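Kulonine Soil Amendment Trial Records

Contents
The archive holds 2368 plot-level records from container and raised-bed trials of granular and liquid soil amendments, run at the Rolska and Grimska sites. Each row is one plot in one week. There are 19 columns.

Files
plots.csv: bed or container ID, site, crop, treatment code, application rate
weekly.csv: soil pH, electrical conductivity, leaf color score, marketable yield
treatments.csv: treatment code, nutrient analysis, carrier, particle size

Units
Rates are in grams per square meter. Yield is fresh weight in grams. Leaf color is scored 1 to 5 against the card in use at each site. The two cards differ slightly in the yellow range, so scores should not be pooled across sites.

Collection
Soil was sampled every Wednesday before watering, at root depth. Yield was weighed at harvest and entered the same day. Amundsen granular was applied once, in March. Liquid treatments were repeated every two weeks.

Known problems
Conductivity is missing for 88 rows at Grimska after a probe failure. These cells are blank and must not be read as zero. Treatment code K5 was renamed during the season; both spellings remain in weekly.csv.

Fruit labels
Yield rows for vine crops carry a harvest stage field with the values immature, market and overripe. Stage was assigned by skin color and surface texture at picking, without cutting the fruit. For cucumber, dark green skin with a slight gloss and small bumps, like that of the one in the wicker basket, is entered as market. Lighter green speckling does not change the stage. Yellowing over more than a quarter of the skin is entered as overripe.
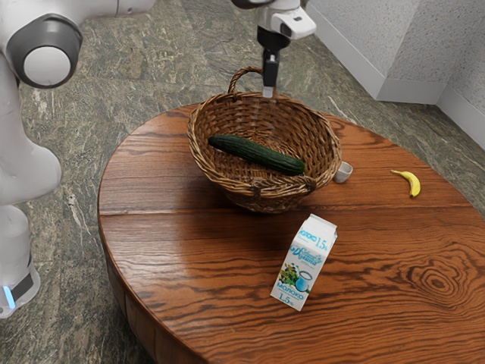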